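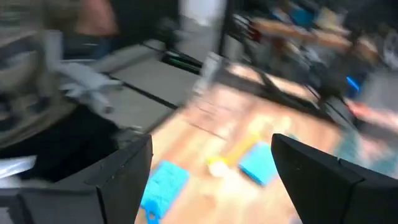
I've been promising a post about the blur experiment since January, so let me finally sit down with a cup of tea and tell you how it went!

The question came from Vilém Jurčo, who had read through my training notes for Clevby (our little pick-and-place policy) and asked why I was throwing away every smeared wrist-camera image before training. I didn't have a good answer. I'd always done it, and I suppose it felt tidy. But a wrist camera swings about whenever the arm does, and those blurry moments are a fair share of what the policy has to cope with once it's running on its own.

So I trained 2 versions from the same 300 demonstrations, all of them tabletop tasks with sponges and other small household things. One got only the sharp images, the other got everything, smears and all. Then I gave each of them 80 tries at picking up a blue sponge.

The version that saw everything came out ahead by around seven successful grasps, which is a smaller gap than Vilém had bet on and a bigger one than I had (I owe him lunch). Where it really differed was on the approach – the sharp-only one tended to stop and dither halfway down, and the other just kept going, bless it.

I'd like to repeat the whole thing with a slower arm speed before I get too excited, and with a different shuffle of the demonstrations too. The filtering script is switched off for now.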